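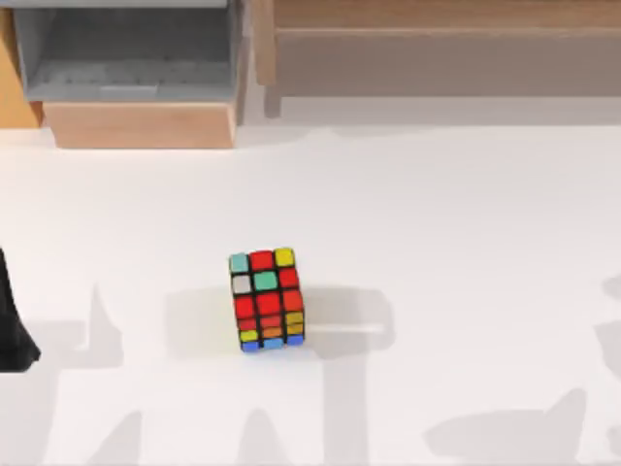 I've come round to the view that we ought to keep our bad attempts. When I started gathering simulated demonstrations for the Trumititz project I binned anything clumsy, and I was rather proud of how tidy the folder looked!

Akash Kandpal thought I was mad (he said so over lunch, quite kindly). His point was that a learner fed only on perfect pick-ups has no idea what to do once it's a bit off — and it's always a bit off. A scrambled cube alone on a white table sounds like the easiest job going, but I've fumbled it 15 times in one afternoon, and most of those fumbles had a decent recovery in them.

Ulla Skjelbred still disagrees. She says people get lazy if they know everything's kept, and she may well be right about me. I'd still label the rough ones and leave them in. We're at 1836 now, and the ones I'd like back are the ones I deleted in August.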